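Plirik Room 3: Surfaces, Wallpaper and Small Items

Gallery compiled by Amparo Nina
Page last changed June 20, 2022

A record of the finishes in the workroom at Plirik and of the small objects handled at the table. Captions give the subject first, then notes on material, upkeep or storage. Part codes are those on the room sheet.

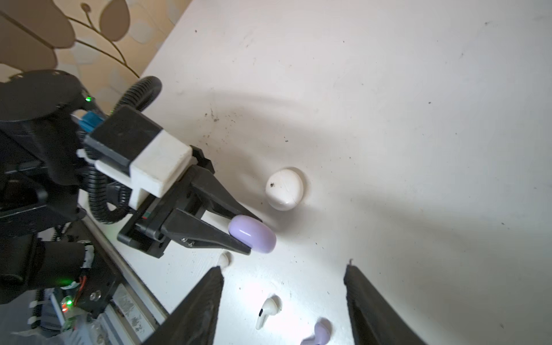
Table and wall, with earbud case

White tabletop, matte. Case: lavender, glossy, pill-shaped. Wallpaper: beige ground with large brown leaves and thin gold stems. Dark specks of dust and debris show up clearly on this finish, and the top is due a wipe.

Notes on the tabletop

The matte white was picked over a gloss sample from Maltetti. Gloss threw the ceiling light back at anyone seated, and the sample picked up fine scratches within a week. Matte holds dust more visibly and needs more frequent cleaning. Use a damp microfiber cloth, then a dry one. No scouring powder. Pencil comes off with a plain white eraser. Ballpoint does not, so keep a sheet of scrap paper under any writing.

Notes on the wallpaper

Pattern name on the order: Quintero Leaf, beige. Hung in April. Paste-the-wall type, supplied in rolls with a long pattern repeat, so waste was high: almost 18 percent by length. One part roll is kept flat on the top shelf of the hall closet for patching. Match at the stem, where a small error is easier to see than in the leaf. Dust with a dry brush from the top down. Do not use water near the seams.

Notes on small items

Earbud cases are stored by color in the shallow drawer, hinge side to the back. Close the lid fully before putting one away. A glossy shell shows fingerprints, and a lens cloth is enough to clear them. Lint in the charging port comes out with a dry wooden toothpick. Avoid metal picks.

Lighting

One ceiling fixture, one floor lamp. The lamp has a Zusness shade, off-white, and takes a standard bulb. Long shadows on the table come mainly from whatever stands between it and the light. For close work, move the lamp to the other side before raising the brightness.

Reference sizes

Drawer, inside depth: 84 mm
Shelf spacing, hall closet: as built, not adjustable
Cleaning cloths, pack quantity: 100

Corrections

The wallpaper was listed as "cream" on an earlier version of this page. The order sheet says beige and the caption now follows it. Finish names for the door and baseboard are still missing and will be added once the paint cans have been checked.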